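Ratorari desk-tidy set: notes for people thinking of using it

Maintained by Libor Kuruc and Oľga Michalík. Last revised in September.

What it is

A set of 3,201 teleoperated episodes in which two arms put stationery into mesh desk organisers. Each episode has joint positions for both arms, gripper opening, video from a fixed camera and a one-line instruction in English. We collected it to test one claim, and most of this file is about how far that claim held up. If you only want the data, read "Splits" and "Known faults" and skip the rest.

The claim

The Kadlec method says that if you relabel old demonstrations with instructions written after the fact, by someone who only watches the video, you get a policy that follows new instructions better than one trained on the instructions given to the operator at the time. The idea is sensible. The operator is told "tidy the pens" and then does six smaller things, and a person watching can name all six.

We had doubts before we began, chiefly that the gain might come from having more text per episode and that the text being true to the video might matter very little. The usual comparison doesn't separate these. So we trained three policies on the same episodes:

original: the instruction the operator was given
relabelled: instructions written from the video
shuffled: relabelled text, moved at random between episodes that used the same objects

The third is the one people leave out.

What we found

On the test layouts, relabelled beat original. It also beat shuffled, but by a good deal less than we'd been led to expect, and on the layouts with only one kind of object we couldn't tell the two apart. Our reading is that a fair share of the benefit is plain variety of wording. Oľga thinks the remaining part is real. Libor thinks it might vanish with a second group of annotators, and we haven't run that.

We would not quote these results as support for the Kadlec method in general. They come from one table, one pair of arms and one sort of task. Success was scored by us, from video, and although the scorer didn't know which policy was running, the shuffled policy has a habit of hovering that you learn to spot within a morning. Blind scoring was less blind than it sounds on paper.

Splits

train: 1,298 episodes with all three kinds of text
train_plain: the rest of the training episodes, original instruction only
test: 50 episodes, on layouts not used in training

Annotation cost some 600 hours, a figure that should appear next to any talk of relabelling being cheap. Please don't tune on test. It is small, and two or three lucky picks will move the number more than most changes to a model will.

Layouts

A layout is a list of objects with loose rules for where they go. The operator sets it out by hand, so no two copies match. The clutter rules matter more than we thought when we wrote them. In the first batch everything lay apart, and all three policies looked good, which told us nothing. From the second batch on, the rules ask for things to overlap.

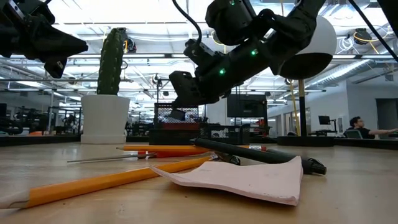
Overlap is where the instruction text ought to earn its keep, as there is more than one reasonable order of work and the words should pick between them. "Put the marker away" is a different job when the marker is by itself and when paper is in the way. Here the pink pad covers one end of the nearer yellow pencil and rests against the black marker, and the other yellow pencil has something red partly hidden beneath it. An annotator who writes "pick up the pencil" for a layout like that has written something true and nearly useless, and a lot of our relabelled text is of that sort. We left it in. Cleaning it would have meant choosing the sentences we liked, and then the result would have been about our taste.

The cactus in its white pot is an obstacle and is never named in any instruction. Some policies treat it as a landmark all the same, and success drops when it is moved — we checked this only for the original and relabelled policies, so don't read it as a point for or against shuffled.

Known faults

Gripper opening lags the video slightly in the earliest episodes. There is a flag for this, lag_known, but we set it by eye and have surely missed a few.

People move about in the background in many episodes. We haven't tested whether the policies pick up on it.

The words "pen" and "marker" are used for the same object by different annotators. "Holder", "basket" and "organiser" are a worse mess.

Failed episodes were kept if the operator recovered and thrown out if they didn't. This flatters everything trained on the set.

Repeating it

Training settings are in the configs folder, one file per policy. Seeds are fixed, but the arms don't care about seeds. A group at Bornenby reran the original and relabelled policies on their own table and got the same order with a smaller gap. At Jedbridge they got no gap. Both used our checkpoints and their own layouts, and we have no good account of the difference.

If you run shuffled as well, please send us the raw scores, whichever way they fall. Open an issue with the layout list attached; scores without layouts can't be added to the table.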